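Two Hands, One Basket: pictures from the gripper work
April 2019

Hi again! I promised a page of pictures to everybody who sat through my talk on Pladley, so I've finally put one together. Pladley is our method for teaching a pair of arms to move household stuff by copying what people do with grippers in their hands. Esi Antwi wrote the learning part, I look after the demonstrations, and between us we've changed our minds about nearly everything since we started. I'll keep the captions short (well, short for me).
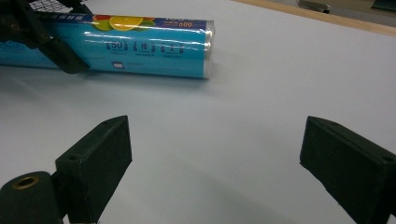
The close views are what the policy leans on hardest, and I didn't believe that until Esi showed me the curves. We trained one version on head views alone and it kept reaching a little past the end of long objects. Add the views from the grippers and most of that went away. Packaging is still rough on it, though — look at the streak of glare across the plastic film on the cling wrap box, right over the print. The model used to treat bright bands like that as an edge to grab. Now we vary the brightness a lot in training, and it's much calmer about shiny things.

The next bit is for Teodoro Policarpio, who asked me how we pick what goes into the set. We started with 20 household items and ended up with 36, and the long skinny ones taught us the most. A short box forgives a bad grip. A long one swings, tips, catches on the rim of whatever you're aiming for, and you learn pretty fast which hand should be doing what.

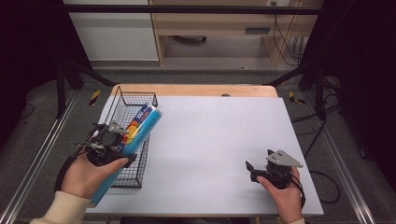 It also changed how we cut up the recordings. Our old rule was to split each one at the moment a gripper closed, and that threw away the slow, careful part of the approach, where people fix their angle. We moved the split earlier in March and retrained everything. I was grumpy about losing the time (sorry, Esi!) but the placements got tidier right away, and I'd do it again.
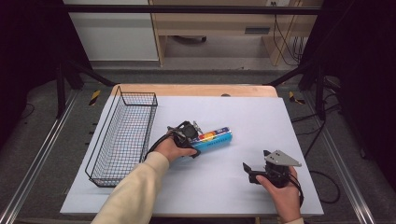 How many demonstrations does a new item need?
Up to 100 for the awkward ones, and 21 was enough for the easiest item we tried. We stop when a new batch no longer changes the results on our test placements.

The write-up is nearly done, and I'll post it on the Pladley page along with the split rule and the brightness settings. More pictures once we get going on bottles!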